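Wenisa Opens Play Produce Room at Somogyi Street Toy Library

New lending collection puts 844 pretend fruits and vegetables within reach of local families

Apr 26, 2019

The Wenisa toy library opens its Play Produce Room to the public this week, giving families a whole room of pretend fruits, vegetables and market toys to play with on site or borrow and take home. The room is on the ground floor of the library's building on Somogyi Street, in the space that used to hold the board games. (The board games have moved upstairs and are all still available.)

The collection starts with 844 pieces. Of those, 817 can be checked out with a regular family card. The rest stay in the room, mostly large items that are hard to carry and a few older ones that we want to keep where everyone can enjoy them.

Play food has been the most requested part of our collection ever since we first put out a single basket of it. Children sort it, stack it, sell it to their grandparents and cook it into soups with very surprising ingredients. We kept buying more and kept running out of places to put it, and we are thrilled that it finally has a room of its own!

The room is set up like a small street market. Low stalls run along two walls, each with tilted trays that a toddler can reach. A sorting table stands in the middle, and there is a quiet corner with floor cushions for babies and the grown-ups who come with them. The shelving was built by Jidex, a local workshop that also made the rolling carts in our puzzle section. The corners are rounded, and the trays lift out for cleaning.

Everything in the room is grouped by color as well as by kind, so a child who can't yet name an eggplant can still put it back in the right place. Staff tried several layouts in January with families from the Tuesday playgroup, and the color trays won easily. They also made cleanup a lot faster, to the delight of all of us who do the cleaning up.

What families can borrow

Most of the collection goes out in themed bags. There are 76 bags to start with, and each one has a card inside listing what it holds and a few ideas for games. Themes include soup pot, fruit stand, picnic, breakfast, fall harvest and things that grow underground. Bags go out for three weeks and can be renewed once if no other family is waiting.

Single pieces can be borrowed too. If your child has fallen in love with one particular pear, just bring it to the desk and we will write it on your card.

The fall harvest pieces are out all year. They were popular in our trial sessions well past the season, and the bright colors are lovely on a gray morning. Glossy orange ribbed shapes are mixed in with smooth ones in softer shades such as pale lavender, so there is plenty to compare by touch and by sight.
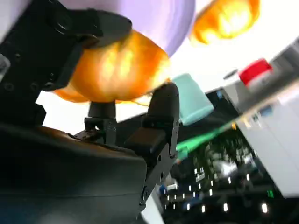
Opening week activities

Drop-in play runs every day of opening week from 10 a.m. until 4 p.m. No sign-up is needed for drop-in play, though we may ask families to wait a few minutes if the room is full. The room holds 17 children comfortably, along with their adults.

In the mornings, staff will lead a short market game in which children fill a shopping basket from a picture list. Afternoons are open play, with a story at 2 p.m. in the cushion corner. Older brothers and sisters are welcome, and there is a set of balance scales and a box of paper price tags for children who want to run a stall properly.

Families can also join the toy library during opening week. Please bring something that shows your current address. Regular cards work for the new collection right away, and there is no extra fee for borrowing play food.

Donations

We are happy to take donations of play food in good condition, especially vegetables, which are always harder to find than fruit. Please leave out anything with loose parts, batteries or a strong scent. Fabric pieces should be washed before you bring them in. The donation shelf is beside the front desk and is open whenever the library is.

The Play Produce Room was paid for with a grant from the Tumosix neighborhood fund and with the proceeds of last year's toy swap.

About Wenisa

Wenisa is a nonprofit toy library that lends toys, puzzles and games to families with children from birth to age eight. It also hosts weekly playgroups and a toy repair table. Questions about the new room can be brought to the front desk during opening hours.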